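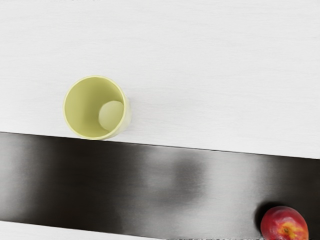

Wie lange vorher soll man den Film für einen Filmabend zu Hause testen?
Am besten am Vortag, und zwar mit genau dem Gerät und den Kabeln, die am Abend benutzt werden. Fünf Minuten vom Anfang und fünf Minuten aus der Mitte genügen.

Untertitel
Bei fremdsprachigen Filmen ist das der häufigste Ärger. Prüfen Sie, ob die Untertitel in der richtigen Sprache vorhanden sind und ob sie zum Ton passen. Wir haben im Dezember einen koreanischen Film gezeigt, da kam der Text immer 2 Sekunden zu spät. In den meisten Abspielprogrammen kann man das verschieben, aber man muss wissen, wo die Einstellung ist. Weiße Schrift auf hellem Bild liest man besser mit schwarzem Rand.

Ton
Die Dialoge sind oft zu leise und die Musik zu laut. Suchen Sie im Menü vom Fernseher nach »Sprache« oder »Nachtmodus«. Die Lautsprecher gehören nicht hinter den Vorhang. Arif Mridha hat mir geraten, sie auf ein gefaltetes Handtuch zu stellen, dann brummt das Regal weniger.

Bild und Licht
Die Bewegungsglättung ausschalten, sonst sieht jeder Spielfilm wie eine Fernsehserie aus. Eine kleine Lampe hinter dem Bildschirm ist angenehm für die Augen. Beim Beamer alle Lampen aus, auch die im Flur.

Popcorn
Für vier Personen nehme ich 60 Gramm Mais und 2 Esslöffel Öl. Zuerst drei Körner in den Topf geben und warten, bis sie springen, danach den Rest. Deckel ein bisschen schräg legen. Salz erst am Ende.

Pause
Bei Filmen, die länger als 2 Stunden sind, mache ich eine Pause ungefähr in der Mitte, nach dem Ende einer Szene. Die Zeit schreibe ich mir vorher auf einen Zettel. Heather Wihongi möchte lieber keine Pause, sie stellt dafür die Getränke schon vor dem Vorspann auf den Tisch.

Zuletzt geändert: 2023-03-20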